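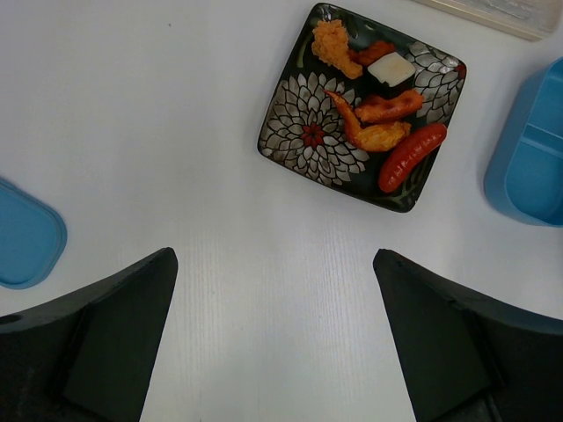 Display food for the showroom dining sets was the first item. The group went over the sample pieces from Fina and whether they should replace the current stock before the January catalog. Most members felt the meat pieces look better than what is out now. The black plate with the gray and white flowers was liked, and the red sausage and the chicken wing both stand out well against it. The sushi piece was less popular, with two members saying it does not belong with fried food. It was agreed that each plate should keep to one kind of meal.

Minutes of the previous meeting were approved with one correction. The Namport order number should read 1657.

Plates. The flowered pattern is sold by Garg in boxes of 12. One box would cover the four dining tables, the window and the two kitchen corners, with spares. A member asked for plain white plates instead. Others said that white plates get lost on the white tables. Agreed to order one box of the black.

Toy food. Stavurau has quoted a lower price than Fina for the same kind of goods, but no samples have come in from them. Agreed to ask for samples of fried chicken, sausage and grilled skewers before any order is placed. The spending limit for this item stays at 200 dollars. Any amount over that comes back to the meeting.

Storage. Pieces from different sets have been getting mixed up in the back room. From now on each set goes into its own lidded container, with a label on the short side. Closing staff will check the labels when they put things away. The old cardboard boxes can go to recycling.

Cleaning. Dust is showing on the rougher pieces, mainly the chicken. Warm water and a soft brush were suggested. The spray cleaner is not to be used on toy food, as it left a film on the fruit bowl. Plates on show are to be wiped every morning.

Other business. The window display will stay up for 90 days and then be changed. The fruit bowl moves to the back kitchen corner. A request for toy bread and a small cake was held over to the next meeting.

Action items
Order one box of plates from Garg: purchasing
Request samples from Stavurau: purchasing
Label the containers: floor staff
Move the fruit bowl: floor staff

Minutes filed 6 Aug 2020.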